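Compte rendu de visite - journée portes ouvertes du théâtre de Bultolcombe, 26 novembre

Nous étions cinq de la troupe à faire le déplacement. Le car de 8 h 10 nous a déposés devant la mairie et il restait dix minutes de marche en montée jusqu'à la salle. Le théâtre de Bultolcombe est installé dans une ancienne halle aux grains. Il compte 198 places assises, dont 14 au balcon, fermé ce jour-là pour des travaux de peinture.

## L'accueil et la salle

Amparo Mosquera, qui préside la troupe locale, nous a reçus dans le hall avec du café. Elle joue à Bultolcombe depuis l'époque où les répétitions se faisaient à l'école et elle met en scène le spectacle de Noël depuis quatre saisons. Cette année, ils montent une version du *Chat botté* avec treize rôles parlants et un chœur d'enfants.

La scène est plus profonde que la nôtre, mais basse de plafond. Il n'y a pas de cintres : les toiles coulissent sur deux rails latéraux et il faut deux personnes pour chaque changement. On nous a montré le passage de la cuisine du moulin à la cour du roi. Il a pris moins d'une minute, rideau ouvert, pendant qu'un accordéoniste jouait sur le côté. Jean-Luc a demandé si les rails pouvaient se démonter. Oui, par tronçons de deux mètres, vissés au plancher. Nous ne pourrons pas faire la même chose chez nous sans l'accord de la commune, le parquet étant neuf.

Le gradin est pliant, de marque Engelbrecht, acheté d'occasion à une salle de sport. Il grince au troisième rang. La visibilité est bonne partout, sauf aux deux extrémités, où le cadre de scène cache le fond du plateau.

## Les costumes

La réserve se trouve à l'étage, au-dessus des loges. L'inventaire affiché sur la porte donne 1 241 pièces, chapeaux et chaussures compris. Fadwa Helmy s'en occupe le mardi et le jeudi soir. Chaque vêtement porte une étiquette cousue avec un numéro, la taille et le titre du dernier spectacle où il a servi. Les capes et les robes longues sont suspendues, le reste est rangé dans des caisses par époque.

La troupe prête ses costumes aux associations voisines contre une caution de 30 euros par tenue. Il faut les rendre nettoyés, dans les quinze jours. Pour notre spectacle de mai, nous avons repéré six redingotes et une robe verte qui iraient à Solène. Fadwa nous les garde jusqu'à la fin janvier - il faudra confirmer par écrit avec les mensurations.

Elle nous a aussi donné l'adresse de Sitamberg, le grossiste où elle achète ses galons au rouleau. Ils livrent, mais la commande minimale est élevée pour une petite troupe. On pourrait commander ensemble.

## La billetterie et la régie

Jusqu'à l'an dernier, les billets se vendaient à la boulangerie, sur carnet à souches. Ils sont passés à une réservation en ligne, tout en gardant un carnet pour ceux qui préfèrent. Pour la dernière représentation de mai, 206 demandes sont arrivées et il a fallu refuser du monde. Depuis, une liste d'attente est tenue à l'entrée et les places non retirées dix minutes avant le lever de rideau sont remises en vente.

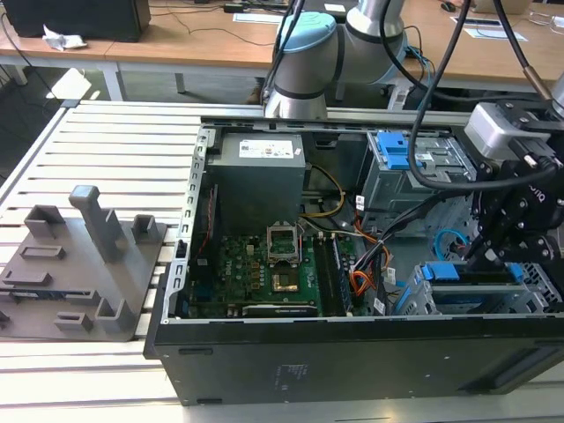
La conduite son et lumière tient sur un cahier, recopié ensuite dans le logiciel Vornelari par la personne qui est en régie. Amparo tient à ce que le cahier fasse foi en cas de désaccord. Côté matériel, ils ont choisi une tour de bureau ordinaire et pas un portable, et c'est aussi ce que je proposerais pour notre régie. Une tour se couche sur une table, on retire le panneau latéral et on a devant soi le bloc d'alimentation et la carte mère, jusqu'au processeur dans son support une fois la bride métallique relevée. Michel saurait s'en charger, il l'a déjà fait pour le club photo. Il faudrait prévoir un petit budget et en parler avant l'assemblée générale.

Les projecteurs sont du même modèle que les nôtres. Ils en ont quatre de plus, montés sur pieds en fond de salle, et les câbles passent sous des tapis de caoutchouc.

## Suites à donner

- Confirmer les redingotes et la robe verte auprès de Fadwa Helmy avant fin janvier (Solène).
- Demander à la commune si des rails vissés sont envisageables.
- Voir avec Amparo Mosquera pour une commande commune de galons.
- Retenir un car pour le *Chat botté* : tarif de groupe à partir de dix personnes, s'inscrire auprès de Jean-Luc.

Nous sommes repartis par le car de 17 h 25. La troupe de Bultolcombe viendra voir notre répétition générale en mai, et il faudra leur garder le deuxième rang.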